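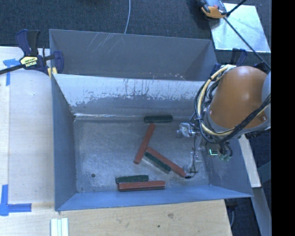

4. Preparing the metal bins and the block sets

This section explains how to prepare the Plulska bins and the Umali blocks before a sorting exercise. Read all the steps once before you begin. If your bins were delivered before December, please see also the note about the floor hole at the end of this section.

4.1 Placing the bins

1. Put the first bin on the wooden bench top with the open side up. Leave free space of 15 cm to the front edge of the bench.

2. Put the second bin directly behind the first one. The second bin is used only to receive blocks, so it stays empty at the start.

3. Press with one hand on each corner of the bin. If it rocks, turn it by half a turn and try again.

CAUTION: The upper edges of the bins are thin. Wear gloves when you lift a bin, and never carry it with blocks inside.

4.2 Cleaning the floor of the bin

1. Wipe the floor and the walls with a dry cloth. Pay attention to the seam between the back wall and the floor, where dust likes to collect.

2. For sticky dirt, use water with a little dish soap. Let the bin dry for 60 minutes before you put blocks in it.

3. Do not use steel wool or scouring powder.

Note: Fine scratches, cloudy areas and worn patches on the back wall are normal after long use. They do not change how the bin works, and it is not necessary to paint over them. A sharp burr is a different matter - in this case take the bin out of use and write to Bremska for a replacement.

4.3 Loading the blocks

1. Take three long red blocks and three dark green blocks from the set. The green blocks are the shorter ones.

2. Lay the blocks on the floor of the bin by hand. Do not drop them from above.

3. Spread them in different directions. Some may touch or lie side by side, also close to a wall. One block may be almost parallel to the back wall, another to the front wall.

4. Check that each block lies flat. A block which leans on the sloping wall must be moved down to the floor.

CAUTION: Do not mix Umali blocks with blocks from the older Sonetti set. The colors are similar, but the Sonetti blocks are 9 mm longer and will not fit back in the storage tray.

4.4 Note about the floor hole

The small round hole near one corner of the floor is for draining after washing. Keep it open. If it is blocked, push the dirt out from inside with a wooden stick - not with a screwdriver, which can bend the metal around the hole.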